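We use cookies to remember your settings and to count visits to this site. Accept / Manage choices

KERNHAM PUBLISHES RESULTS OF HEAD CAMERA COMPARISON FOR HOUSEHOLD TIDYING ROBOTS

Kernham has published the results of a comparison between two head-mounted cameras, the Dromano and the Vergara, intended for robots that put away shoes, clothing and other household items. The full report is available from September to partners and, on request, to universities.

The two cameras were tested on the same neck mount, with the same Kavura controller and the same software release. Each was used for 100 runs, giving 200 in total. A run began with the head tilted down towards an empty shoe rack and ended when the controller had either produced a usable shelf model or reached its time limit. Runs were carried out in daylight, with no added lamps and no markers on the furniture.

Shoe racks were chosen as the main test object after earlier trials in which depth readings from thin metal rods were often missing or placed at the wrong distance. Polished rods return strong highlights in a narrow line, and the gaps between them let the camera read the wall or floor behind. A planner that treats such a gap as a solid shelf will release a shoe in the wrong place.

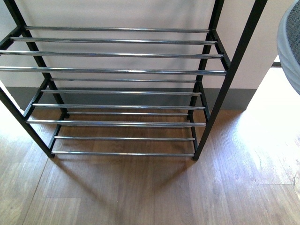

Shoe rack with black frame and chrome rods, seen from head height in sunlight.

The Dromano gave the more complete rod outlines when the rack was in even light. Its results fell when direct sun reached the floor beside the rack, where pale areas of the image lost detail and the exposure control took longer to settle. The Vergara showed more noise at the rear rods in all conditions but was less affected by sun. Shadows on the floor and wall were mistaken for rods with both cameras. A filter that checks each candidate rod against the depth data removed most of these errors and is now part of the Kavura controller software.

"The choice depends on the room," said Chantal Grewal, head of perception testing at Kernham. "For a hallway with a window or glass door we would fit the Vergara and accept the noise. We have not tested either camera with artificial light alone, and the report should not be read as covering that case."

Kernham will use the Vergara in its next round of trials, in which shoes will be placed by arm. Two grippers are to be compared, one with parallel jaws and one with soft fingers. The head camera and controller settings will stay fixed throughout that work.

The report, reference 1242, includes the mount drawings, exposure settings and a log of every failed run. Requests should be sent to the Kernham press office.

Page last updated: September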